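Robot Manipulation Lab
Handout 2: Collecting demonstrations
Elsa Aaltonen, 2/11/19

By now each pair should have a gripper, a login for Histen and at least one opinion about the other person's handwriting. You need the first two for this unit.

The task is called Rack. You reach across the table with the hand-held gripper, take something out of the wire rack and set it down on the wood. A child of four can do this. Your policy will need 60 demonstrations and will then do it worse than the child.

Rules for a usable demonstration

Start with the jaws fully open and empty. Last May's group started half closed whenever they felt like it, and their model learned to feel like it too.

Move at the speed you would use to carry someone else's soup.

Keep both fingers in view the whole way. If you can't see them, neither can Histen.

Don't talk to the gripper. It has no microphone, but your partner has ears.

Fig. 1 is a typical starting pose. Your rack can stand at any angle you like, so long as you change it between takes.
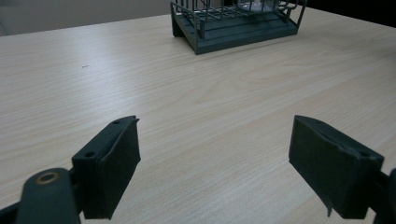 Fig. 1. Jaws open, nothing held, rack at the far side of the table.

Check the pads before every session. A loose flap goes on your fault sheet, and so does anything that wobbles at the pivot.

Upload by unit 3. The class archive holds 2,424 takes, and more than 60 of them are named "final". Please use your pair number.

Reading: the Feltard notes, sections 1 and 2. Section 2 contradicts section 1. Bring a view on which is right.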